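Quick one, kettle's on. February is the month I do the first aid drawer and I'm already behind, so everything got dumped on the kitchen table last night and it's still there. Tomato tablecloth and all.

Gauze first. I had 2 rolls going at once, both half used, no idea why. Keeping one by the sink and the other goes in the car. The Trondum tape has gone gummy so that's out. Same with the burn cream from Warkgate, expired ages ago – oops. 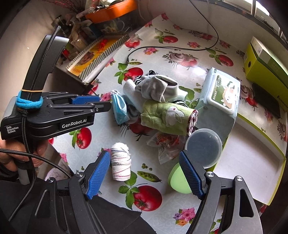 Cotton pads I bought in a box of 1,000 becuase it was cheaper than two packs of 200. Do not do this. They take up half the drawer and we use maybe one a week.

Still to do: scissors, thermometer battery, find the tweezers. Again. Then wipe the drawer out and put it all back before dinner – we do need the tabel.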